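Brultumer's dairy farmers have been promised fair milk prices by 6 ministers now, and each one found the word "fair" wonderfully roomy. The processor, Baloch, still pays its suppliers 8 weeks late. It calls this a payment cycle. My bank has another name for it.

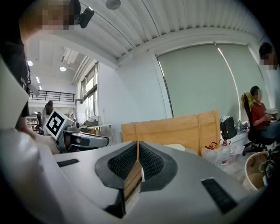
Meanwhile the feed merchant wants his cheque on delivery. Put a 30-day rule in law, with interest, and I suspect Baloch's accounting software would recover its health overnight. Until then, the cows get milked at five.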